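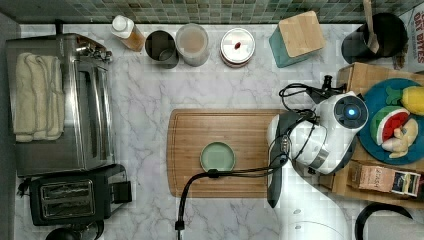

How often does a marble countertop need to be sealed?

Most marble counters in household kitchens should be sealed every 9 months, and sooner if water stops beading on the surface.

Dostness Stone Sealer

Dostness Stone Sealer is a water-based penetrating sealer for marble, limestone, travertine and other natural stone used indoors. It is supplied by Plultar and is intended for kitchen counters, vanity tops, window sills and tiled backsplashes. The product soaks into the stone and slows the passage of water, oil and common food stains. It does not form a film, and it does not change the color or the finish of polished or honed stone.

Limits of protection

A sealer reduces staining. It does not prevent etching. Lemon juice, vinegar, wine, tomato sauce and many bathroom cleaners contain acids that react with the calcium in marble and leave a dull mark, whether or not the stone has been sealed. Etched areas must be repolished before sealer is applied. Plultar recommends that acidic spills be blotted at once and the area rinsed with clean water.

Testing the surface

Place a spoonful of water on the stone in an area that is used often, such as the space beside the sink or stove. Leave it for 30 minutes and wipe it away. If the stone underneath has darkened, the surface should be sealed. If there is no change, repeat the test in March and again in the fall.

Application

Clear the counter and wash it with a neutral stone cleaner. Allow the stone to dry overnight. Stone that has been waxed or coated must be stripped first.

Shake the container. Apply a thin, even coat with a clean cotton cloth or foam pad, working in small sections. Leave the sealer on the stone for around 9 minutes and do not allow it to dry on the surface. Remove all excess with a second, dry cloth. A second coat may be applied after one hour if the stone is very porous.

Light use may resume after 3 hours. Keep the surface free of standing water and oil until the following day.

Any haze that remains is dried sealer. It can be removed by wetting the area with a small amount of fresh sealer and buffing it dry.

Grout and mosaic tile

The sealer may be used on cement-based grout. It has no effect on glass or glazed ceramic tile and should be wiped from these before it dries. Epoxy grout does not require sealing.

Sizes and ordering

Pint, quart and gallon containers are available. Dostness Stone Sealer is sold through Sternon showrooms and by direct order from Plultar. Trade accounts may order by the case. Orders received after noon are processed on the next business day. Unopened containers may be returned within 30 days with proof of purchase.

Storage and safety

Keep from freezing. Store upright in the original container, tightly closed, and away from food. Provide fresh air during use and wear gloves. Keep out of the reach of children. Do not dilute or mix with other products.

Related products

Dostness Neutral Stone Cleaner
Dostness Marble Polishing Powder
Dostness Poultice for Oil Stains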